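Old building blocks, what is everybody collecting?
Nudcombe Toy Forum > Wood and Tin > General talk

tessellate_tom
Joined the forum in February after lurking for ages and finally have something to post! My aunt cleared out her attic and handed me a crate of Drorkitz blocks, the old series with the rounded edges, and I have spent every evening this week sorting them on the kitchen floor. I had these as a kid and completely forgot how good they feel in the hand. The long ones make that lovely clack when you stack them.

Anyway, two questions. Does anyone know how many were in the full box? I have 166 and it feels like a strange number to stop at. And should I clean them or leave them alone? They're pretty grimy.

Bence Pintér
Welcome Tom! Great find. The big box was 400, so you have a good start (sorry). There was a half set too but I have only ever seen the lid of one. Check the arches. If yours have a little flat spot on top they are first series and I am very jealous.

For cleaning I use a barely damp cloth with one drop of dish soap, then straight onto a towel. Do not soak them!! I did that to a Hukis castle once and the paint came off in sheets.

marblerun_mo
Disagree on the soap, sorry Bence. Dry brush only. Soap lifts the wax and then they go chalky, and you can't get that finish back. I've got over 9 shoeboxes of these things and not one has seen water.

Bence Pintér
Mo we have had this argument before :) The Drorkitz ones were lacquered, they weren't waxed. Hukis were waxed.

marblerun_mo
The LATE ones were lacquered. Tom's aunt's crate could be anything. Tom, scratch the bottom of an ugly one with your fingernail and tell us what comes off.

tessellate_tom
Scratched an ugly one. Nothing came off except some jam, I think? And yes, flat spots on the arches, all of them!

Bence Pintér
AAAAH. First series! Post everything!

quillback
Can I stick up for new blocks for a minute? I love the old ones too, but my daughter is four and she doesn't care what series anything is. She has a Triantafyllou starter bag and she builds with it every single day, mostly beds for her plastic horses. Blocks on a display shelf make me a bit sad.

marblerun_mo
Nobody's stopping her. But I'm not giving a toddler a first series arch.

quillback
Four isn't a toddler, and they're blocks, Mo. Somebody gave them to toddlers the first time around or there wouldn't be jam on them.

tessellate_tom
Ha, fair. I'm probably going to split the difference. Arches and columns go on the shelf and the plain bricks go in a basket for my nephews when they visit.

marblerun_mo
Plain bricks I can live with.

oona_k
Jumping in because I'm more of a shape person than a brick person. Cylinders, cubes, triangles, anything that used to go through a hole in a lid. I once bought a mixed lot of 1,473 pieces at a barn sale and I'm still finding homes for the odd ones. What I love is how a few shapes in plain strong colors will get any grown-up in the room fiddling. Put them on a cutting board at a party and see how long the conversation lasts!

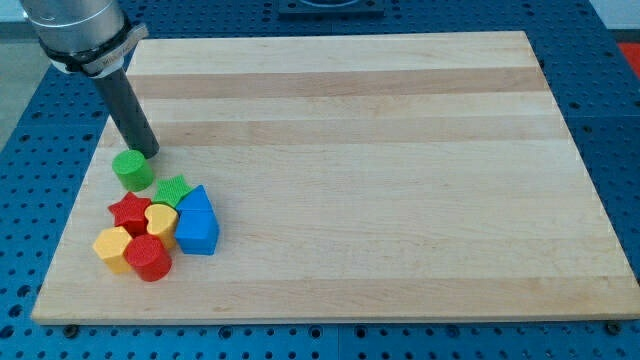
Swap meet, 27th March

Bence Pintér
Moving this to its own heading so people see it. Doors open at nine, same hall as last time, parking behind the bakery. I'm bringing doubles of the Hukis turrets and I want roof pieces, red if possible. Tom, bring an arch so I can look at it. I won't ask to buy it. I might ask once.

oona_k
I'll be there with the barn sale leftovers. Free to anyone who brings a bag.

quillback
Can't do a Thursday morning, but if anybody sees a Triantafyllou bag with the half circles in it, please grab it for me and I'll pay you back plus postage.

marblerun_mo
I'll look for it. I still say no soap.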